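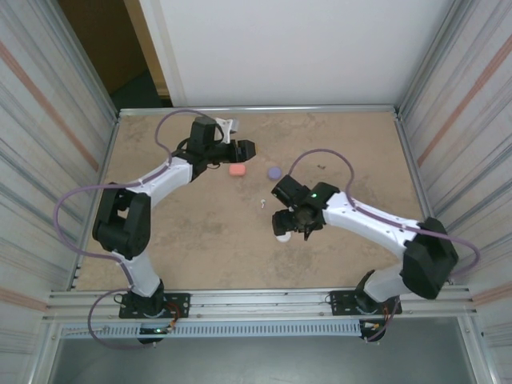 Abb. 6: Hellbraun melierte Arbeitsfläche, eingefasst von Platten und Metallprofilen, mit weißem, rundem Gegenstand.

4.2 Melierung und Auffindbarkeit

Die melierte Fläche verdankt ihre Verbreitung einem Versprechen, das in den Prospekten selten ausgeschrieben wird: Man sieht den Schmutz nicht. In der Befragung Plolto, an der 54 Haushalte aus Brorkumley teilnahmen, war dies der meistgenannte Kaufgrund, noch vor dem Preis und weit vor der Schönheit, für die sich offenbar kaum jemand verbürgen wollte. Dass eine Oberfläche, auf der man Krümel nicht sieht, auch andere kleine Dinge verschluckt, wurde im selben Fragebogen zwei Seiten später beklagt, oft in derselben Handschrift.

Für die Auswertung der über 3.000 Tagebucheinträge unterscheiden wir Kontrast, Umriss und Einfassung. Ein weißer, runder Gegenstand auf hellbraunem Grund (Abb. 6) gehört in unserer Einteilung zu den dankbaren Fällen, weil weder Farbton noch Kontur in der Melierung eine Entsprechung haben. Beige Knöpfe, Pfefferkörner und Ohrringverschlüsse schneiden erwartungsgemäß schlecht ab. Der Ohrringverschluss erhielt in der Kodierung eine eigene Kategorie, nachdem er die Restklasse nahezu allein bestritten hatte.

Die Einfassung ist schwieriger zu bewerten. Eine Begrenzung aus Platten und Profilen setzt rollenden Gegenständen ein Ende, schafft dafür aber Kanten und Winkel, in denen sich sammelt, was sonst zu Boden gefallen und dort mit dem Fuß gefunden worden wäre. In den Tagebüchern heißen diese Stellen »die Ecke« oder »hinten«, in einem Fall »das Archiv«. Wir haben die letzte Bezeichnung übernommen.

Vergleichswerte für einfarbige Flächen stammen aus der Musterreihe Cistwood. Sie sind nur bedingt übertragbar: Die Muster waren sauber, ein Zustand, der in den Haushalten lediglich für den Monat Mai und dort vor allem am Vormittag belegt ist.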